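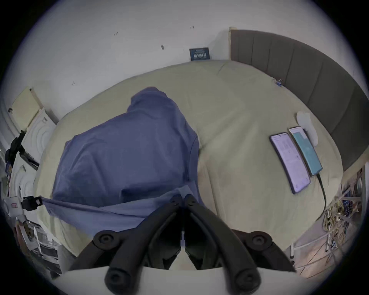 Blue cloth on a bed.

The Guest Room at Skivari

Search stories, authors, tags

Edeltraud Moser rented out her guest room for 30 euros a night, breakfast extra, opinions free. In August she got Wilson Castaño, who had come to Skivari to finish a novel and had brought 2000 index cards and one pair of shoes.

"What is it about?" she asked on the first morning.

"A man who leaves."

"Leaves what?"

He said that was still open. She gave him a second egg and put it on the bill.

By the end of the week the man in the novel had reached the train station at Flalitz and stood there for three chapters. Edeltraud knew this because she read the cards when she went in to make the bed. She thought the station was well done. She thought the man was an idiot – he had a wife who could cook and a roof that didn't leak, and Flalitz had nothing in it but a shoe store.

So she took a blank card and wrote, in small capitals, THE TRAIN IS CANCELED. She slid it in near the top and went down to do the potatoes.

Wilson came to supper late, looking pale.

"Something happened in the book," he said.

"Good or bad?"

"He went home. I don't remember deciding it." He ate for a while. "It's the best thing I've written."

"More cabbage?"

"Please."

She waited until he had gone up, then added the cabbage to the bill, and under it, after some thought, one card.

Get a new story in your inbox every month. Enter your email
3 comments · 30 shares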